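Porar レコード試聴メモ集 README

最終更新 2024年8月27日
管理: Christos Galanis(測定まわりはGrigoris Zervas)

概要
安めのターンテーブルとフォノイコの試聴メモ、測定値をまとめたもの。雑誌のレビューではなく自分たち用の記録。急いで書いてるので抜けあり。順次直す。

中身
notes/ 試聴メモ。テキスト、UTF-8
meas/ ワウフラッター、回転数、S/N。CSV
sweep/ テスト盤を録ったWAV。24bit
photos/ 写真

件数
試聴メモはおよそ50件。同じ機種でカートリッジだけ替えたものも別件で数えてる。

対象機種
Prandel のベルトドライブ、初期型と後期型の2機種
Korholm のダイレクトドライブ
Liapis のフォノイコ(MM専用)
ほかは notes/ の一覧を見てください

CSVの列
id 機種の略号
cart カートリッジ名、不明なら空欄
vtf 針圧。単位はグラム
rpm 33回転時の実測値
wf ワウフラッター、%、重み付けあり
sn S/N、dB
memo 自由記述。カンマ入ってるので読み込み注意

測定のやりかた
電源入れてしばらく回してから測定。1条件につき3回、CSVは中央値。個々の値は meas/raw に。水平は毎回とりなおし。針圧はデジタル針圧計、アンチスケーティングは針圧と同じ目盛り。内蔵フォノアンプのある機種はオンとオフ両方。オフのときは Liapis 経由。

既知の問題
・Prandel 後期型の sn が一部おかしい。アース線つけ忘れの疑い。再測定は10月のよてい
・Korholm の回転数、ピッチつまみが中央のクリックから少しずれた状態で測ったのが混ざってる
・notes/ の表記ゆれ。「フォノイコ」「フォノアンプ」「フォノEQ」全部同じ意味
・音の感想は書いた人の好みがかなり出てます。Zervasは低音に甘い、Galanisは高域にうるさい。点数は比べないでくだださい

使うとき
非営利なら自由に。引用はリポジトリ名とidを書いてもらえれば。WAVは盤の権利があるので再配布不可。

連絡
issueへ。メールは見落とします。

photos/ から

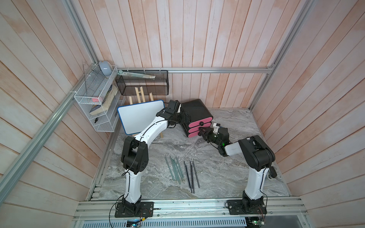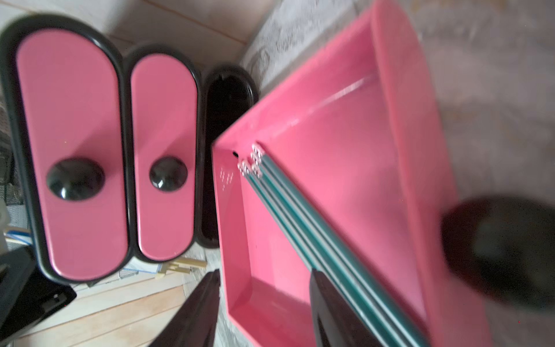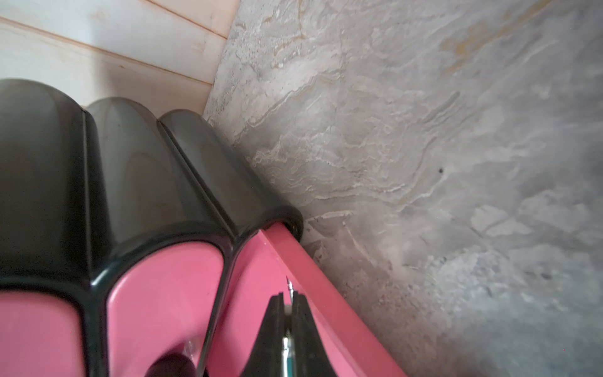
写真1 大理石模様の天板と板張り風の壁 / 写真2 ピンクのトレイと鉛筆 / 写真3 黒い縁とピンクの内側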